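Wirnmont Technical Institute
Department of Automation Practice
Course Handout: Setup and Care of a Fabric-Handling Cell
Unit 6: The Wrist Camera and the Two-Finger Gripper

Prepared by Joonas Valtonen
Revised 24 October 2026

Purpose of this unit

Students in this unit take responsibility for one robot cell, the Norley cell in the Flaltau Building, and bring it from a powered-down state to a condition in which it may be used for cloth-handling exercises. The cell consists of a single arm, a two-finger gripper and a small camera carried at the wrist. Earlier units covered the arm and its controller. The present unit is limited to the gripper, the wrist camera and the work surface.

Students should have read the Engebretsen notes on lockout before attending. No one may reach into the working area until the arm has been stopped and the key removed. The key is kept by the person whose hands are in the cell.

6.1 Condition of the cell at the start of a session

The cell log is read first. It records the running total of grip cycles, any fault codes, and the initials of the last group. At the start of the current term the counter stood at 2,393. Each group enters the counter reading on arrival and again on departure, and any difference between one group's final reading and the next group's first reading is reported to the instructor.

Cables are then traced by hand from the controller to the base of the arm, and from the base to the wrist. A cable lying on the work surface is acceptable only if it remains outside the reach of the fingers in every programmed position. Cable ties are to be snug but must not pinch the jacket. A tie that has been cut is replaced before the key is returned to the controller.

6.2 Inspection of the gripper

With the arm stopped, open the gripper fully by the manual command and examine the inner face of each finger. Look for threads and lint, which collect at the base of the fingers and can prevent full closure. Remove them with tweezers or a dry brush. Compressed air is not permitted, as it drives lint into the slide.

Check next that the finger screws are tight. Use the driver stored in the cell drawer and no other. The screws are turned by hand until they seat, and then no further. A finger that can be rocked from side to side after its screws have been seated is worn at the mount and must be reported. Students do not replace mounts.

Finally, close the gripper on the paper strip supplied with the cell. The strip should be held evenly along the fingertips. If it slides out at one side, the fingers are out of line, and the alignment procedure in Section 6.4 is carried out before any work with cloth.

6.3 Cleaning and checking the wrist camera

The camera window is wiped with a lens cloth, from the center outward. Paper towels scratch the window and are not to be used. After wiping, bring up the live view and hold the printed test card in front of the camera at the working distance marked on the bench. The lines on the card should be sharp across the full width. The arm must be at rest during this check.

A view that is sharp at rest and soft in use has one of two ordinary causes, motion or insufficient light. The wrist camera lengthens its exposure in a dim room, and any movement of the arm is then recorded as blur. Students are expected to recognize this condition from the recorded view and to avoid treating it as a fault of the lens.

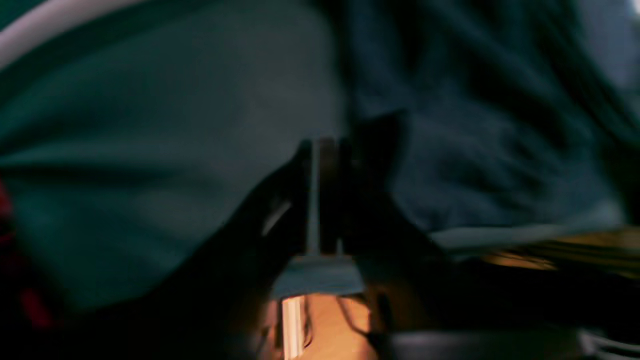 Figure 6.1. Wrist camera view with the gripper at teal and navy fabrics. The fingers are in deep shadow and the edges of the cloth are soft.

Two points should be noted in connection with Figure 6.1. The gripper blocks much of the light at the center of the view, so that the fingers are nearly black while the surface below them is warmly lit. Increasing the camera gain does little to correct this. It brightens the fabric and leaves the fingers without usable detail. The preferred adjustment is to the lamps, which are moved outward and lowered so that light reaches the fingers from both sides.

The second point concerns contrast between materials. Two dark cloths of similar tone are difficult to separate where they overlap in shadow. When the exercise requires the arm to take hold of one cloth and leave the other, the pieces are chosen or arranged so that the boundary between them is lit.

6.4 Alignment of the fingers

Alignment is carried out at reduced speed. Set the speed limit to 70 percent or lower on the pendant and confirm the value aloud to your partner before the key is turned. One student operates the pendant. The other observes from outside the marked line and calls the stop.

The procedure is as follows.

Move the arm to the stored position named BENCH CENTER.
Open the gripper fully and lower it until the fingertips are just clear of the surface.
Close the gripper in small steps, watching the tips in the camera view.
Stop when the first tip reaches the center mark. Record the distance from the other tip to the mark.
Open the gripper, stop the arm, remove the key, and adjust the finger that is out of position.
Repeat until both tips arrive at the mark together.

The adjustment is always made with the key out, including when only a small correction is needed.

6.5 Approach to the edge of a cloth

Once the fingers are aligned, a cloth may be placed in the cell. The first exercise is an approach to an edge, with no lift. The lower edge of the cloth should lie fairly straight, with clear surface in front of it.
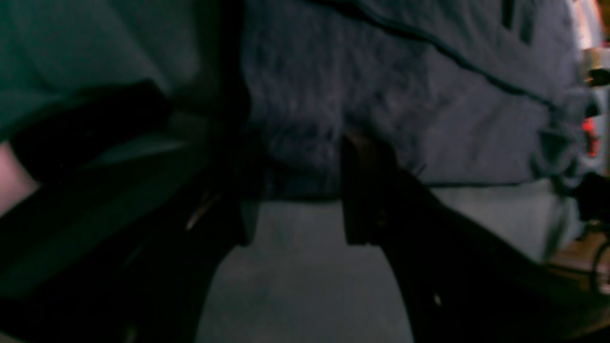 Figure 6.2. Fingers angled toward each other at the lower edge of a gray-blue fabric. The flat gray surface is visible between them.

In Figure 6.2 the tip of the right finger rests against the fabric edge, and the left finger approaches from the opposite side. The wedge of gray surface between the fingers is the most useful reference available to the operator. Its outline shows the angle of each finger even where blur has removed the detail on the fingers themselves. Students should practice reading this wedge before relying on any feature of the cloth, as folds and creases change with each contact.

Downward pressure is kept light during the approach. Pressing a fingertip into the surface wears the tip and may trip the force limit. If the limit trips, clear the fault at the pendant, raise the arm, and inspect the tip before continuing.

6.6 Closing the session

Remove all cloth from the cell and return the arm to its parked position. Brush the fingers, cover the camera window, and enter the counter reading in the log. Any tie, screw or strip used during the session is written on the supply sheet. The key is signed back to the instructor.

Work to be handed in

Each pair submits one completed log page, the alignment readings taken in Section 6.4, and a short written account of any change made to the lamps. The account should state the position of each lamp before and after the change. Readings from the August short course may not be reused, as the finger mounts have been changed.

Reading for the next unit: Engebretsen notes, section on force limits.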